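Walk-through for the Brondesow community kitchen, November 2022

Hello, all. I've gone through the whole place with the clipboard again, and I've written my comments in under each item so you don't have to guess what a tick means. Please read it with a cup of tea, because I do go on a bit, and then put your initials beside anything you can take on before we open up for the holiday suppers in December.

## Doors and ways out

- [x] Front door opens fully and stays open on its hook
- [x] Exit sign lit
- [ ] Back door clear on both sides

The back door is the one I keep fretting over. It opens just fine, but the folding chairs have crept back into the passage, and I had to turn sideways to get past them with my bag. I know the closet is full! Could we please try stacking them along the stage wall instead? The step outside also needs a fresh strip of grit tape, as the old one is curling up at the corner.

## Stove and hood

- [x] Gas shutoff turns easily and is labeled
- [x] All burners light
- [ ] Hood filters clean
- [x] Fire blanket on its hook

Whoever wrote the new shutoff label, thank you – I can read it without my glasses. The filters are sticky again, though. They want a good long soak in hot water and dish soap, overnight if you can manage it, and they need to be bone dry before they go back up. Don't scrub them with the wire brush. We bent one that way in the spring and it has rattled ever since.

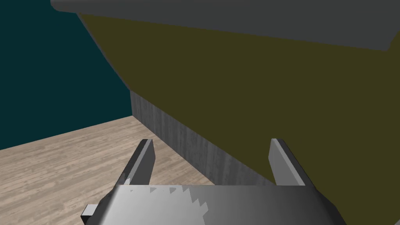
Iona Urquhart would like it written down that the left rear burner does light, but only if you hold the knob in for a slow count of nine, and that anyone who gives up sooner and walks off must check it's turned all the way back to off. She's quite right, and I've moved it up the repair list. Until the Dalgleish people can come and look at it, let's leave that burner alone.

## Refrigerator and pantry

- [x] Thermometer inside the fridge, reading 34
- [ ] Everything dated
- [x] Dry goods off the floor
- [ ] Door seals in good shape

Thirty-four degrees is lovely and I have no complaints there. The dating is another matter. I found more than two tubs of soup with no date at all, and I'm sorry to say they went down the sink, even though one of them smelled wonderful. There's a roll of tape and a marker on a string by the fridge now, so please use them. The bottom seal has a small split near the hinge. It's holding for the moment, but press the door shut with your hip and give it a second look.

## Floors, sinks and first aid

- [x] Mats flat, no turned-up edges
- [x] Hand sink has soap and paper towels
- [ ] First aid box full
- [x] Wet floor sign where it belongs

We're out of burn gel and the small bandages. I'll pick those up the next time I'm over in Lirdale, so please don't all buy some. The mats look much better since they were hosed off, and the hand sink drains well again.

## Still to do

- Move the chairs out of the back passage
- Soak and dry the hood filters
- New grit tape on the back step
- Call Dalgleish about the left rear burner
- Order a fridge door seal
- Restock the first aid box (mine)

The clipboard is back on its nail beside the light switch, with a pen that works.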